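Living Over the Shop: A Summer Project on "Hotstead"
TV Comedy seminar, final report
Handed in Jul 24, 2018
Advisor: Wolfram Steinbach

Why I picked this show

My grandmother had "Hotstead" on tape, and I must have seen the flooded stairs episode more times than I've seen any movie. So when Mr. Steinbach told us to choose a comedy series and say something about how it works (and please, he said, let it be something other than the three shows everybody picks), I didn't have to think very long. I put my hand up before he'd finished the sentence.

If you don't know it, and I'm guessing you don't: "Hotstead" started in 1971 and ran for 14 episodes. It stars Nazareno Palumbo as Mr. Hotstead, a widower who rents out the rooms above his hardware store and can't stop getting mixed up in what his lodgers are doing. There's a retired opera singer, a man who sells dental powder door to door (the brand is Vadent, and he can't get through a scene without saying so), and a young couple who claim to be married and aren't. Across the street is Kröger, the big shiny department store that's slowly putting Hotstead out of business. We never once go inside Kröger. We only see people come back from it with bags, looking guilty.

That last part is what my project ended up being about, although I got there the long way.

What I meant to do

My first plan was about laughter. The show was taped without an audience and the laugh track got put on later, and you can tell, because it's the same woman with the high giggle every time. I wanted to watch each episode once with the sound on and once with it off, and write down where I laughed. Bastian Frerichs agreed to do it with me so we'd have somebody to compare against.

This fell apart fast. Bastian had never seen the show and I knew half of it by heart, so we were hardly in the same boat. With the sound off I was just saying the lines in my head and laughing at those. He, on the other hand, got bored and started asking me about the furniture. Whose lamp is that? Why does the couple have a bowling trophy? Didn't the singer have that blanket in the last one?

She did! And the salesman has it two episodes later, and I had never noticed, not in all those years of tapes. I dropped the laugh track idea that night and went with the furniture.

The new question

Stated properly, for the rubric: how does "Hotstead" use ordinary objects to carry jokes that the dialogue never mentions?

I want to be clear that I don't mean slapstick. There's plenty of that too (the stairs, the ladder, the business with the fish), and in slapstick the object is right up front and everyone on screen is dealing with it. I mean the stuff in the back. Things on shelves, things people are carrying when they come through a door. A lot of it is plain household goods, and the show gets a surprising amount out of plain household goods.
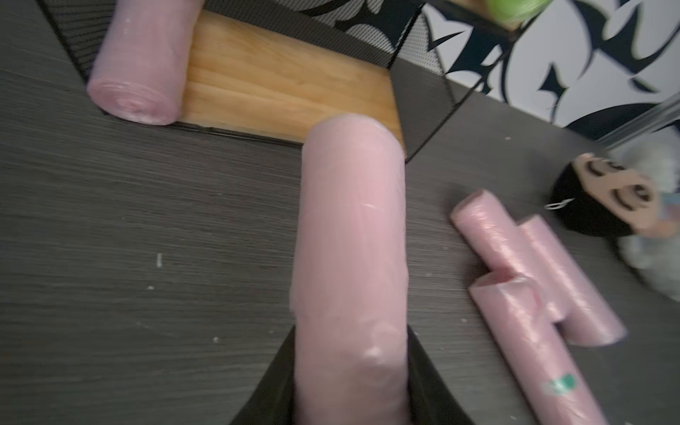 A roll of pink plastic bags in its thin film wrapper.

How I worked

I had my grandmother's tapes, which cover nearly everything, and the seminar library had the rest. I watched in order. Every time something in a room had moved, changed hands, or turned up from nowhere, I wrote the episode and the scene on an index card, with a sketch if I could manage one. My sketches are terrible and I have left them out of this report.

Then I sorted the cards into piles on my bedroom floor by object, so the blanket had a pile and the trophy had a pile, and I tried to tell the story of each thing from start to finish as if it were a character. A few piles turned out to be nothing. Props get moved around on a set for all kinds of boring reasons and I'm sure I logged several accidents. If an object only ever turned up once in the wrong spot, I threw the card out.

I also read the only two scripts I could get hold of, both by Szymon Kaczorowski, who wrote the later part of the run. Jarlath Kavanagh created the show and wrote the early ones, but I couldn't find any of his on paper, and that's a real hole in what follows. With Kaczorowski I can say what was planned. With Kavanagh I'm going by what's on the screen and by my gut.

The blanket

Start with the blanket, because it's the cleanest one. It belongs to the opera singer. She lends it to the salesman when his heater goes out – that part is in the dialogue, it takes one line and you forget it. From then on the blanket travels. It's on the couple's bed. It's under the dog. In the wedding episode it's hanging over the counter as a tablecloth, and the singer sits down at it and smooths it flat with her hand, and says nothing. Palumbo is in the middle of a long speech about taxes at the time. The laugh track goes off for the taxes. I don't think whoever was adding the laughs had noticed the blanket either.

In the Kaczorowski script for that episode the stage direction is just "she knows the cloth." Four words! I was so happy when I found that I called Bastian, who was at work and couldn't talk.

The bags from Kröger

The bags are trickier. Early on, a bag from Kröger is a spoken joke. Somebody walks in with one, Hotstead sees it, there's an argument, cue the giggling woman. You get that same setup again and again and I'll admit it's the weakest thing in the early episodes.

Then the arguments stop and the bags don't. They start showing up in the backs of rooms with no comment at all, first in the lodgers' rooms, where you'd expect them, and then on the stairs. Then there's one folded up behind the cash register in Hotstead's own store. It's there through an entire scene in which he tells a customer that quality is its own reward. He has his elbow practically on it.

I think this is where the show gets good. It trusts you to have learned the rule (a bag means a traitor) and then it lets you catch the hero by yourself. My grandmother, who I asked about this, said of course she'd seen it, everybody saw it, and was that really what they were teaching us.

What goes wrong in "Wotel"

Mr. Steinbach asked for a comparison, so mine is "Wotel," the remake that moved the whole thing to a motel by a highway. It lasted one February. I watched what there is and I did try to be fair to it. The cast is fine. The guy playing the salesman is better than fine. But the rooms look like someone went shopping that morning, and when an object matters, the camera jumps in close to make sure you've seen it, and then somebody says its name.

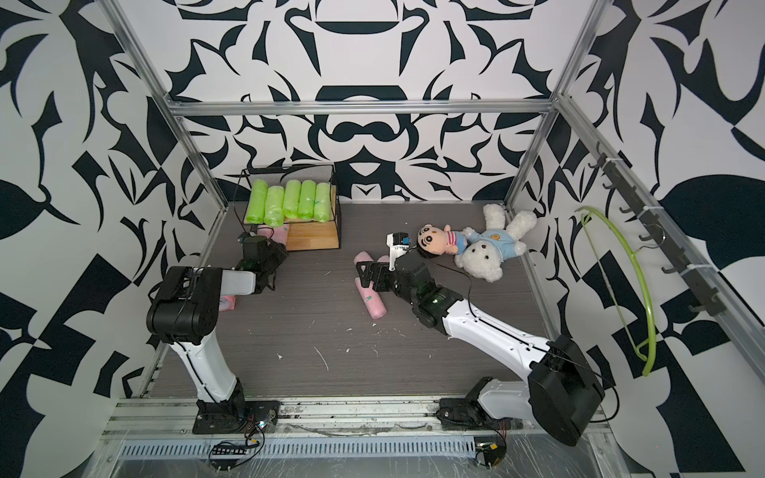
The sets on "Wotel" are also loud, and I mean loud to look at. Every wall has a print on it, and the prints fight with whatever is in front of them. On the original, the walls are a flat tan color (or whatever tan turns into on a worn tape), so a blanket or a bag has a chance to be noticed without help. With curling navy-black and white shapes all over the walls, like the ones in the picture, my eye goes straight to the pattern and that mustache thing on the back wall, and only afterward do I get to the green rolls on the shelf, and those are bright green. Put a brown paper bag in there and it would be gone. So "Wotel" more or less has to use close-ups, and once you use close-ups you've told people where the joke is. I had this down as a failure of writing until quite late, and now I'd put a good part of it on the decorating.

Things I'm not sure about

I can't prove any of this was on purpose before Kaczorowski came in. It's possible Kavanagh's crew was just reusing a blanket because they only had the one, and Kaczorowski noticed and ran with it. I kind of like that version, to be honest with you, but I've got nothing to back it up with.

Knowing the show so well was also a problem. Bastian saw things in a week that I hadn't seen since I was six. If I did this over, I'd have him do the cards for the first few episodes before I said a word, and then compare his with mine.

And I never worked out the bowling trophy. It has the biggest pile of cards by far. It goes through every room in the house, it's on the store counter, it's in the window in the last shot of the last episode, and I can't find a single thing it means. Bastian thinks somebody on the crew was hiding it for fun. I've kept the cards.

Length and thanks

The limit was 4000 words and I'm well under it, mostly because I cut the laugh track section after the first draft. Thank you to Mr. Steinbach for letting me change topics so late, to Bastian for asking about the lamp, and to my grandmother for the tapes, which I'm bringing back on Sunday, rewound.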